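Engineering > Automation Lab > Notebooks > Product Evaluation

Print this page | E-mail this page

2024-10-03
Evaluation of the Heta disassembly kit (supplier: Jorenen)
Entered by Yaw Akolgo. Reviewed by Arsen Ostapchuk.

1. Purpose
The laboratory has been asked to advise whether the Heta kit is suitable for purchase by the Owusu refurbishment line. The offer under review comprises the arm controller license, the part fixture, and one year of remote support. The quoted price is $1428 per station, with a discount available on orders placed before the end of December.

2. Documentation
The setup manual was read in full. Section 5 gives the fixture coordinates in millimeters, while the software expects meters; Jorenen has been notified. The safety section is adequate. The spare parts list omits the finger pads, and a price for these has been requested.

3. Setup
The controller was connected to the Predness scheduling server without difficulty. Speed was limited to 100 mm/s for all work near the chassis, per laboratory rules. Table calibration followed the supplier's procedure and was repeated once after the base bolts were tightened.

4. Work at hand
The desktop tower is laid on its side on the slotted table with the side panel off. The printed fixture plate stays to the left of it. Memory is to be removed first, then the drive in its blue-clipped carrier. The orange SATA cables on the right side of the case are to be treated as a snag hazard when approach paths are taught.
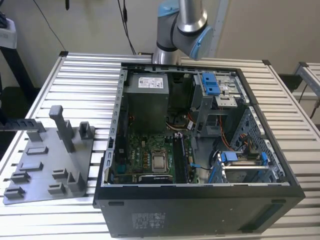 5. Open items
- Confirm with Jorenen whether the license may be moved between stations.
- Obtain the corrected Section 5.
- Y.A. to file the taught paths under job 527.
- A.O. to review the support terms. Response times are stated for business hours only, and the Owusu line runs a late shift.

No recommendation is entered at this stage.

Contact the Automation Lab | Back to top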